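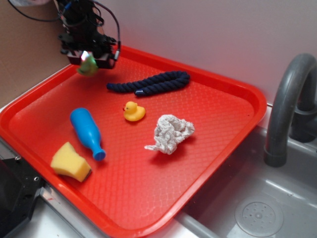

Subject: Re: [codville-playswap] sink bin, what goes in the tray??

Codville Play Swap list
6 May 2024

Hi all,

Quoting the question from this morning first so it doesn't get lost under the stroller thread:

> Hello swap people! We borrowed the toy sink from the
> Lill Street cupboard for the toddler group and it is a
> huge hit, but the bin that came with it had next to
> nothing inside. One cup and a lid that fits no cup. What
> do the rest of you put out with it? And do you use a tray
> or just let everything land on the floor? Ours is landing
> on the floor. We have 14 kids most mornings and I'd like
> to keep it cheap.

Okay, so I have Opinions about this (sorry, you did ask!). We've had one of the gray sinks since January and I've fiddled with what goes next to it more than any grown person should.

Yes to a tray. Get a big one with a proper raised rim, because toddlers will lift everything out of the sink and put it down somewhere, and you want that somewhere to have an edge. Ours is the red-orange one with the rounded corners and the little diamond pattern on the bottom. I used to have a flat white one and things skated right off it when anybody leaned on the table. I also like that the color is so loud. The kids know exactly where "back on the tray" is, even the ones who pretend not to hear me.

What I put out at the moment is a yellow rubber duck, a bright blue toy bottle, a yellow sponge, a white cloth, a piece of thick navy rope and one small green toy. It doesn't look like much, I know! But I had a great heaping pile on there at first and all they did was dump it. With just a few things they start washing the duck, and then they wash the duck again, and then somebody dries it very roughly with the cloth and we're good until snack.

The rope gets questions from parents every time. I put it in on a whim and it has outlasted all the "real" bath toys. It's the twisty kind, good and chunky, and they fold it up and squish it and drag it through the sink and call it a snake. Keep the piece short and stay right there with them while it's out, same as you would with any cord. Check the ends too. If yours starts to fray, retire it and cut a new one.

Sponge: buy the cheap ones and plan on replacing them. Somebody will take a bite. I go through mine every couple of weeks and anything with a chunk missing goes in the trash. Same with the cloth, except that one goes home in my bag to be washed, and then I forget it, and then we have no cloth. (If anyone has spare plain white ones for the cupboard, please, please bring them.)

Bottles I'd be picky about. You want one a kid can get a hand around, and I'd check the cap before you put it out. If it comes off and it's small, leave that bottle in the cupboard.

For buying things, Wikedwood has a bin of odd bath toys at the back and I filled most of a bag there for 17 dollars, tray not included. The Unum shop had ducks last time I looked but they wanted you to take a whole box of 135, and much as I love a duck, no. Unless a few of us want to split one? I would honestly be up for that, reply on here if you're interested.

One more thing about the sink bin itself. There's a second tub on the bottom shelf in the Lill Street cupboard, behind the puzzles, and I'm pretty sure the missing cups ended up in there after the last clear-out. I've got the key through the end of the week if you want to come dig with me. It takes 15 minutes if the puzzles behave.

And please do write back with what your group goes for! Ours would probably trade the whole lot for another duck but I'm always looking for ideas.

Hugs from the sink table

--
codville-playswap: borrow it, wipe it, bring it back
To leave the list, send a blank message with "leave" as the subject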